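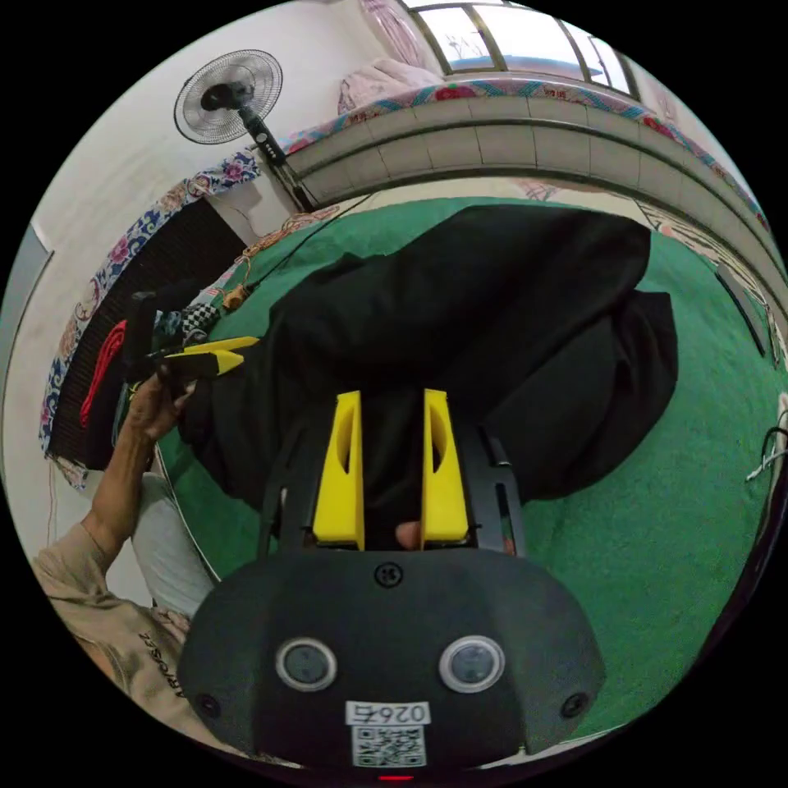
Yellow fingers up against a heap of black fabric on a green mat, with a second handheld gripper raised at left.

The fault that cost our folding project most of a month was a small one. A finger mount on one handheld gripper had worked slightly loose. The operator, Khang Kim, felt it on the first morning and said so. He was told to carry on and keep an eye on it, and he did.

I think that answer was wrong, and I think most groups in this line of work would have given it.

When a person does a job with a pair of handheld grippers so that a robot can learn the job later, the tool is the measuring instrument. If a finger sits two degrees off, the person corrects for it. Khang is good with his hands. He shifted his wrist, closed a little later, and the shirts got folded. The recordings looked fine. The robot arm that was trained on them had no loose mount and no Khang, and it copied the correction. It reached past collars. It pinched its own work surface and kept pulling until the motor cut out. On one run it dragged a table cover, and the shirt with it, onto the floor where Esi Gyamfi was standing.

She was not hurt. The arm stopped when she hit the switch. That was treated as the end of the safety question, and I would say it was the start of one. 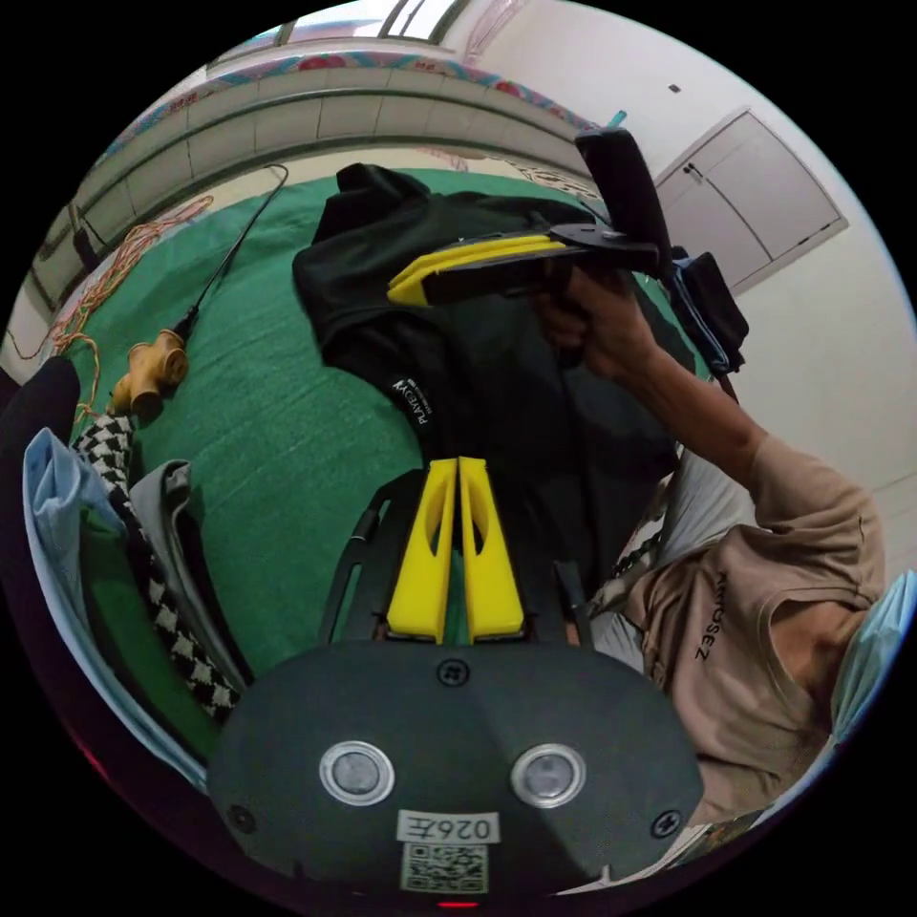 HARNLEY, March

We had 577 recordings in the set. Negin Taheri went back through them and threw out 418. The loose mount accounted for most of those, and the rest went because she could no longer say when it had begun. There was no log entry to go by. Khang had told Omid Ahmadpour in a doorway, and Omid had told me in a phone call, and none of us wrote it down.

Black clothes made it harder. Dark cloth heaped on itself gives a camera very little to go on, and a poor grasp on it looks much like a good one when you play it back. We had been passing recordings by eye, at speed, late in the day. I did a good share of that passing myself.

People in the field like to talk about stop buttons, fences and force limits. I have no quarrel with any of it. But those things deal with a robot that is already misbehaving. Ours learned its bad habit weeks earlier, from a tool that nobody was required to check – and there is still no rule in most shops that says a collecting tool gets the same inspection as the arm.

There should be. A check at the start of each session takes about 44 seconds on our grippers. Close the fingers, look at the gap, push each one sideways, write down the number on the label and whether it passed. If it fails, the session does not start. The operator makes that call, and does not have to phone anyone.

Amirhossein Kazemi, who handles our schedule, objects that we will lose sessions over mounts that are perfectly usable. We will. We lost two in the first week, and one of those grippers had nothing wrong with it that we could find.

I would still keep the rule. Khang's report was correct and it was early, and it went nowhere for lack of a form to put it on. The form now hangs by the door with a pen on a string.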